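格伦贝格动物园开放日走访记：从后厨到夜行馆

去之前我其实有点犹豫。天气热，从我住的地方到格伦贝格（Grurnberg）要换一趟车，再坐一段沿河的慢巴士，车上的冷气时有时无。可是动物园一年只在夏天开放一次后场，名额又是先到先得，朋友苏海尔（Sohail Usmani）替我抢到了票，还发来三条消息叮嘱我戴帽子、带水、穿一双不怕脏的鞋。人家都热心到这个份上了，我要是再说不去，实在说不过去，于是2023年8月16日一早，我就背着水壶出门了。

入口还是老样子，一排法国梧桐，树荫底下卖气球的、卖冰棍的都已经摆好了摊。开放日和平常卖的是同一种门票，不过多发一条绿色的纸手环，凭手环才能从侧门进后场。我排队的时候前面是一家五口，最小的那个孩子披着一件浴巾改成的斗篷，一路问妈妈狮子醒了没有，问得队伍里好几个人都跟着往狮虎山那边张望。

带我们这一组的是法尔扎娜（Farzana Zaidi），她在园里管教育活动，嗓门亮，走路快，说话的时候喜欢倒着走，看得我直替她捏一把汗。她一上来就讲清楚了规矩：后场有些地方动物离人很近，说话要轻，手不要伸过黄线，闪光灯一律关掉。讲完又补了一句，说今天最辛苦的是厨房，请大家进去以后多夸几句。

第一站就是厨房。我原先以为所谓动物厨房，不过是把菜叶子往大盆里一倒，进去才知道讲究得很。墙上挂着一块白板，从长颈鹿到水豚，每种动物一行，早上吃什么、下午吃什么、哪一只最近挑食、哪一只要把药藏在香蕉里，全写得密密麻麻。管厨房的祖拜达（Zubaida Afridi）正在切南瓜，一边切一边跟我们聊。她说夏天瓜果便宜，园里就多用瓜果，但糖分高的要控制，尤其是猴子，给多少吃多少，吃完了还要去抢隔壁的。有个小姑娘问她，动物会不会吃腻，祖拜达放下刀认真想了一会儿，说貘大概不会，貘对南瓜的感情一直很稳定。

厨房里头有一股很好闻的味道，是干草、胡萝卜和刚蒸好的红薯混在一起的味道。我站在门边闻了好久，差点掉队。靠里的冷库我们没有进去，只在门口看了看出入登记本，字写得工工整整，每一页都有两个人签名。

从厨房出来，沿着一条窄窄的员工通道走到象馆背后。这条路平时游客看不到，两边种着竹子，竹子也是给动物吃的，所以长得参差不齐，东缺一块西缺一块。象馆的饲养员齐山（Zeeshan Cheema）话不多，可是一讲到大象的脚就停不下来。他告诉我们，园里两头亚洲象每天都要做足部护理，先把脚从训练栏的开口伸出来，搁在一个矮墩子上，再冲洗、检查、修一修指甲。全程靠口令和奖励，大象愿意就做，扭头走开了就等一等再来。那天先来的一头叫塔诺丽（Tanoli），脾气慢，抬脚也慢，抬到一半还要用鼻子去摸一摸齐山的口袋，看看苹果还在不在。

我特别喜欢这一段！隔着栏杆看大象和站在栏杆这一边听人讲大象，真是两回事。旁边那个披斗篷的小男孩看得连话都忘了说，等塔诺丽把脚放下去，他才长长地吐了一口气，好像刚才一直是他自己抬着脚似的。

象馆出来有一小段自由活动的时间。我在树荫下的长椅上坐下来，吃了自己带的饭团，又去买了一根绿豆冰棍。园里的冰棍做成了企鹅的样子，化得飞快，我还没来得及拍照，企鹅就只剩下一个肚子了。长椅旁边有个意见箱，上面贴着一张手写的字条，说凡是建议被采纳的，可以得到一张明信片。我想了半天，写的是希望慢巴士站能加一个遮阳棚，虽然这件事大概不归动物园管。 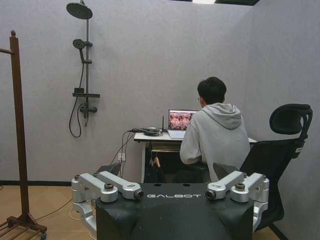

开放日的后场参观，孩子多大可以参加？

按园方的规定，满六岁的孩子可以跟着大人进后场，每位大人最多带两个孩子。更小的孩子可以去前场的儿童农场，那里全天都有喂羊和给小马梳毛的活动，凭普通门票就能进，不用手环。

这个问题是我在服务台替表姐问的，她家老大刚好够岁数，老二还差得远，明年要是来，恐怕只好兵分两路。服务台的人很耐心，顺便给了我一张时间表，还提醒说婴儿车进不了员工通道，可以寄存在侧门里面的棚子底下。

下午的重头戏是夜行馆。夜行馆名叫普鲁德洛（Prudlow），据说是早年捐建人老家一个村子的名字，园里的人都叫顺口了，游客却总以为是某种动物。我就听见有人站在门口问，普鲁德洛到底是猫科的还是犬科的。馆里把昼夜颠倒过来，白天关着灯，只留一点幽幽的蓝光，让夜里活动的动物在游客来的时候醒着。从大太阳底下一脚踏进去，什么也看不见，法尔扎娜让我们先靠墙站着，等眼睛慢慢适应。

等了一会儿，黑暗里果然一样一样地冒出东西来。先是树枝，再是树枝上的一团毛，然后那团毛转过头来，露出两只圆得不得了的眼睛，是懒猴。它挪动一只手，停下来，再挪另一只手，慢得让人也跟着放轻了呼吸。再往里走是果蝠，倒挂着，用翅膀把自己裹得严严实实，其中一只正抱着一片木瓜啃，啃得汁水往下滴。我本来有点怕蝙蝠，看了半天，觉得它的脸倒像一只不太高兴的小狗。

在夜行馆里给我们讲解的是因玛库拉达（Inmaculada Lozano），她从前在自然保护区做过多年的夜间调查，对声音特别敏感。她让大家闭上眼睛听，先听见的是通风机的嗡嗡声，然后是翅膀扇动的声音，最后有一种极细的、像指甲刮过纸面的声音，她说那是刺猬在翻落叶找虫子。一屋子人安安静静地站在黑暗里听刺猬翻叶子，我觉得这是整天里头最奇妙的一刻。

她还讲了夜行馆的一桩烦心事，就是蟑螂和老鼠。馆里又暖又暗，到处有吃剩的果子，虫鼠自然喜欢。可是动物园不能随便下药，老鼠吃了药，猫头鹰再吃了老鼠，麻烦就大了。所以园里请了一家叫Pestex的公司，主要靠堵缝隙、放捕捉器和勤打扫，从二月份开始一间一间地做，夜行馆是最先做完的。她说得很平常，我却听得津津有味，平日里逛动物园，哪里会想到墙角的一条缝也要有人惦记着。

从夜行馆出来，阳光亮得刺眼，大家都眯着眼睛站在台阶上互相傻笑。有位老先生说他来这个园子来了大半辈子，从前园里养着一头棕熊，住在很小的水泥坑里，他小时候觉得好玩，长大了再想起来就难受。现在那个坑填平了，改成了一片沙地花园，蜥蜴和蜜蜂都爱来。法尔扎娜听了点点头，说新的熊区在山坡上，等会儿散了可以自己去看看，这个时候熊多半在水池里泡着。

我当然去了。山坡不高，可是太阳底下爬上去也出了一身汗，大约走了18分钟，中间还在饮水器那里歇了一回脚。熊果然在水里，只露出脑袋和一截背，下巴搁在一根浮木上，眼睛半闭着，对岸上一大排举着手机的人毫不在意。过一会儿它翻了个身，水花溅到玻璃上，孩子们一阵尖叫，它又照旧把下巴搁回去了。我在那里站了很久，帽子底下全是汗，心里倒是很羡慕它。

傍晚前还有一场海狮喂食，我到得晚，只在最后一排踮着脚看了个大概。饲养员在台上讲，喂食的时候顺带检查牙齿、眼睛和鳍肢，跟早上大象抬脚是一个道理，把体检做成每天的习惯，动物就不紧张。有一头年纪大的海狮不肯下水，赖在台子上等鱼，饲养员也由着它，把鱼一条条送到嘴边。前排的观众都被溅湿了，湿了还笑得很开心。

出园的时候我在纪念品店转了一圈。毛绒玩具做得不错，价钱也不错，我拿起一只貘又放下，放下又拿起，到底还是买了，想着送给苏海尔做谢礼。店里还有用大象粪便做的纸本子，没有味道，纸面粗粗的，能看见草茎，写字的时候钢笔会有点洇，铅笔正好。我给自己也买了一本，回来的路上就在慢巴士上记了几行，车子颠得厉害，字迹歪歪扭扭。

给打算去的朋友提几句：后场参观的手环上午发得快，最好开门就到；厨房和象馆那一段站得久，老人家可以跟领队要一张折叠凳；夜行馆里温度比外面低一些，怕冷的带件薄外套。吃的方面，园内餐厅午间排队长，味道中规中矩，炸薯条倒是现炸的，自己带饭也完全可以，长椅够坐。沿河的慢巴士末班比我想象的早，我是跑着赶上的，貘夹在胳肢窝底下，司机看了我一眼，又多等了后面一家人，才把车门关上。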